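4.2 Where small appliances are kept

The interviews returned many times to the question of what is left out on the worktop and what is put away. We had not planned a separate section on this. It came up in the first round of visits in Kitstead, when several households described moving the kettle or the toaster as the most tiresome part of making breakfast, and we added a set of questions on it before the Devura visits began in February.

Of the 50 households that took part, 32 kept a toaster on the worktop all the time. The rest either stored it in a cupboard between uses or did not own one. Households with a short run of worktop were no more likely to put the toaster away than those with a long one. This was not what we expected. Wickramasinghe's earlier study of rented flats found that storage habits followed the amount of free surface quite closely, and our pilot had pointed the same way. In the full sample the stronger link was with how often the appliance was used. People who made toast every day left the toaster out even where it took up the only clear stretch beside the hob.

Sockets mattered a good deal. In the older Kitstead terraces the kitchen often had one double socket above the worktop, and the appliances were grouped tightly beneath it. Residents spoke of unplugging one thing to use another, and of food being prepared on the table or on top of the washing machine as the worktop near the socket was full. One woman in her seventies had given up her toaster altogether and used the grill, although she disliked bending to it. In the Devura flats, which were built with more sockets, appliances were spread further apart and the preparation area was usually kept free.

Open shelving above the worktop had a mixed effect. Where the shelf was deep or hung low, residents tended to pull the toaster forward when using it and push it back afterwards, and several said they worried about heat or crumbs reaching the things stored above. Where the shelf was shallow this was rarely mentioned. Shelves were used mainly for dry goods and for containers that were handled every day. We recorded few cases of an appliance being kept on one, and those were light items such as hand blenders.

Figure 3 shows the arrangement we refer to as "shelf over appliance" in the coding sheet. The category covers any kitchen in which a heating appliance stands on the worktop with open shelving on the wall behind it, whatever the height of the shelf. We had first tried to split it by shelf height, but the two coders disagreed so often on the borderline cases that the split was dropped.

Cleaning was the other common theme. Residents who left appliances out cleaned under them less often than they cleaned the rest of the worktop, and most said so without being asked. Pale worktops drew more complaints than dark or patterned ones. In the diaries, wiping round the toaster was entered as a separate task by 6 households, all of them with pale surfaces. Others wrote it down as part of washing up, and we suspect that some did it without writing it down at all. The diary form gave only one line for each half hour, and this will have hidden the smaller jobs.

There was some disagreement within households. In shared houses the toaster was often the one appliance owned in common, and no one felt bound to move it or empty the crumb tray. In couples, one partner commonly preferred a clear worktop and the other preferred to have things to hand. The usual outcome was that the appliance stayed out on working days and was put away when visitors were expected. Handell describes a similar pattern for ironing boards and clothes airers, and the same explanation may hold here: an object that is in frequent use stops being noticed by the people who live with it and is seen again only through the eyes of a guest.

These findings have a modest bearing on kitchen design. The space standards used by both landlords in our sample set a minimum length of worktop but say nothing about where along it the sockets should go. A resident can meet the standard on paper and still have no usable surface once the kettle, toaster and microwave are plugged in. Placing a second pair of sockets away from the main preparation area would have answered most of the complaints we heard in Kitstead. It would also cost less than lengthening the worktop, which in the narrower terraces is not possible without moving a door.

We do not claim that the figures given here would hold for larger homes. The sample was made up of one- and two-bedroom properties, and none of the kitchens had an island or a separate pantry. Households with small children were also fewer than we had hoped for, and their answers on reach and safety are treated separately in section 4.3.

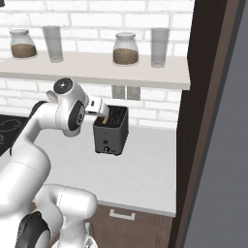

Figure 3. Toaster on a white worktop with an open shelf on the wall behind (computer rendering).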